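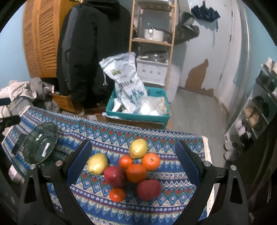 **Isla Pirihi** · asked in Kitchen & Table · Clostcombe · 111 views

**Fruit going soft on the table, and does citrus mark a tablecloth?**

Hi all, quick one before work. Fruit lives on the kitchen table at ours, out on the cloth, mandarins and apples and the odd lemon all in a heap. Green bowl next to it which I keep meaning to use. Looks lovely, but things are going off faster than they should. Apples turn woolly inside a week and had a mandarin with a furry blue bottom on Monday's shop, well, two days after the shop anyway. Didn't spot it till I picked it up. Yuk.

So

- should apples be kept away from the citrus or is that an old wives tale?
- bowl or no bowl? It's a green see-through one with a wavy rim, and I worry the bottom ones get squashed
- the cloth. It's the stripy one with the zigzags and diamonds and little white flowers, came from a market in Surkmont and I'm fond of it. Cream edging down the side is the bit I'm scared for. If a mandarin leaks on that is it ruined??

Kitchen faces south and gets hot by about 3 in the afternoon, if that matters. No room in the fridge, don't say fridge please.

---

**Mieczysław Bielecka** · 1,337 points · marked as helpful by 11 people

Apples first. Not an old wives tale. They give off ethylene gas as they ripen and it hurries up other fruit near them. Bananas and pears get it worst, citrus much less, so your apples aren't really what's doing the mandarins in. Mould spreads by touch though. One bad one in a heap and its neighbours catch it. Turn them all over when you come in from the shops, anything with a soft patch or split skin gets eaten that day or goes out.

Woolly apples = warm kitchen. Sorry. If the fridge is full then a cool cupboard, a porch, bottom of the pantry, anywhere out of that afternoon sun. Keep a couple out for eating and top up from the cool place. I do this in Crichton with a north facing kitchen and still wouldn't leave a whole bag out in May.

Bowl: fine if you don't fill it. One layer, two at most, lemons and apples underneath and mandarins on top as they bruise easiest. Wipe it out now and then. A deep bowl is where the furry ones hide.

Cloth: juice on its own is mostly ok if you're quick. Blot, don't rub. Cold water from the back of the fabric, then a drop of washing up liquid, rinse, normal wash. Do NOT iron or tumble it until you're sure the mark's gone, heat sets it. Mould marks are another matter and much harder to shift. Go gently on the edging, if it's anything like lace then hand wash and dry flat or it pulls out of shape. Test a corner first, lemon juice can fade some dyes and that cloth has a lot of colours in it.

---

**grirville_gran**

just put it in the bowl love. thats what its for

mine go in a wire basket hung off a hook, air gets all round and I never have to wash the cloth. got it in Grirville years ago, shop has gone now i think

---

**Isla Pirihi** · reply

Thanks both. Have shoved most of the apples in the cupboard under the stairs, will try the bowl with just one layer. Mieczysław, is bicarb any good on the edging or is that too harsh? There's a faint orangey spot I've been ignoring on a different cloth, same sort of trim, been through the wash twice allready.

---

**Mieczysław Bielecka** · reply

Bicarb paste ok on cotton, ten minutes, rinse well. Twice washed might be there for good but worth a go. Soak overnight in cool water with a bit of oxygen bleach if the label allows. Not chlorine, it'll yellow the cream.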